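What to do when a robot hand stops halfway through a grip

If you run one of the Irix hands long enough, sooner or later you'll send it a close command and the fingers will travel partway, stop, and sit there. On our bench at Clurkeck it began in June, with error 561 in the log, and I spent a whole afternoon blaming the cable before I looked anywhere else — so please learn from me and go in order!

First, press the stop and switch off motor power. Wait two minutes before you put your own fingers anywhere near the joints, even if everything looks perfectly still. A stalled finger can let go with quite a snap.

Next, open the log and find the last current reading before the fault. If it was over 1000 mA, the finger was pushing against something, or thought it was. Flex each finger gently by hand and feel for grit or a tight spot.

Then power up at low speed and run the open and close cycle with nothing in the grip. When that goes cleanly, try something thin and forgiving, like a printed sheet laid flat, and keep the stop within reach.

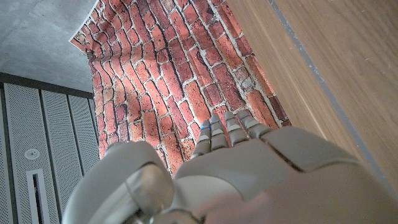 If the fault comes back at low speed, leave the power off and recalibrate the finger zero positions before you try again.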